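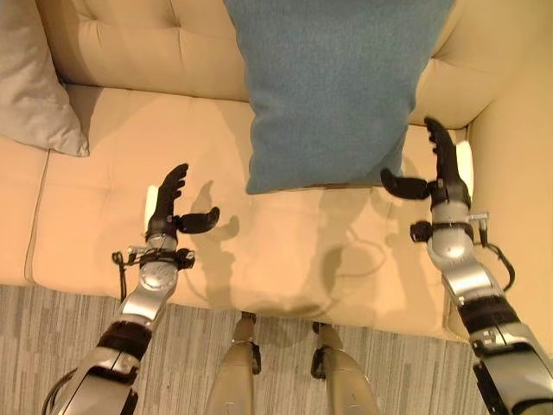

Shagufta Arain chose the sofa from a catalog in May and regretted the color before it was delivered. "I thought cream was a mistake for a place where people eat," she says. "I still think so on Fridays."

Arain manages the shared areas at Clistdale, an office building with 133 desks and, until last year, nowhere soft to sit. The lounge came out of a leftover corner next to the partition wall. She had a budget for one sofa, one side table and whatever pillows she could get with the change.

The tufting was her idea. Flat cushions show every place a person has sat, she says, and buttons break that up a little. They also collect crumbs. She goes over the seat with a brush attachment twice a week, working out from each button, and wipes the armrests with a damp cloth and no soap.

The pillows are the part that never stays done. She likes a blue one toward the middle and a light gray one at the end, both upright against the back. By midafternoon they have moved. People put them behind their heads, on their laps, under a laptop. A lot of the time they end up on the carpet.

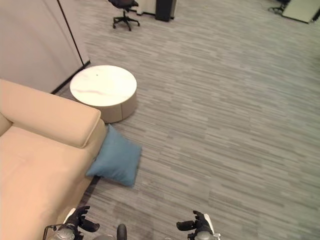 Heikki Kinnunen thinks she should let them lie there until the end of the day. His view is that a lounge that gets straightened every hour starts to feel like a waiting room, and that people sit down more easily when someone else has already messed it up.

Arain has heard this before. "Heikki doesn't have to wash the covers," she says. The carpet is a low gray commercial one, picked for the whole floor long before the sofa came, and its streaks hide dirt very well. A pillow that lands on it picks up grit. She shakes it out, brushes the side that was down and puts it back. If there is a mark, the cover goes in the wash, cold and inside out.
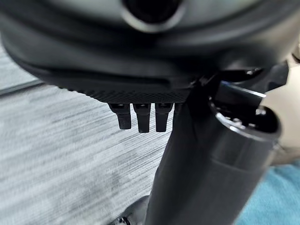 How long does it take to put the lounge back in order?

Around the sofa, 5 minutes. The table takes longer if there have been drinks.

She keeps to the same order each time: pillows first, then the seat, then the tabletop, then the floor. A spare pillow cost her $79 — more than she wanted to pay — and it stays in a closet until one of the others is in the wash.
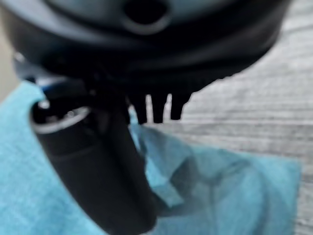 Clistdale, second floor. Photo: Areeba Yousafzai

Arain would buy the same sofa again, in a darker color. She has asked for fabric samples and is waiting for two of them to arrive.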